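About Hastdale

Small shop, one cell. We teach a robot arm to patch network cables into a rack, and most of our week goes on keeping the cell in shape. Bastian Ruppert does setup, Ayanda Cele writes the motion code, Marit Hedlund keeps the log and orders parts. Started in Skirulville, still there.

Setup, short version. Arm base bolted and torqued first. Then wrist ring, then gripper, then home position. Rack goes in last and gets re-taught every time it moves, even a hair. 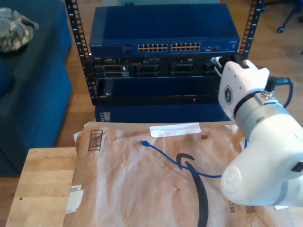
Arm and rack at the cell, blue patch cable laid out.

Upkeep. Finger pads get brushed out every 50 cycles and swapped at 700, sooner if the teeth look rounded. Check the mounting screws while your in there. Wrist cable needs slack on the full turn, we lost 3 of them one December before Bastian rerouted it. Grip force is set low for thin cable and written on the log sheet, not kept in anyones head.

Spare fingers ship from our Dilel shelf, ask for part 238.

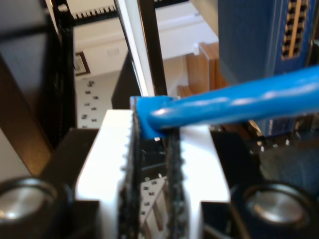
Bheki Ndlovu wrote in to ask if we re-zero after a pad swap or only after a crash, as his own arm drifts a little each time new pads go on.

Both, Bheki. New pads are never quite the same thickness. Close on the gauge block, zero, save, then run one slow pass befor you go back to full speed.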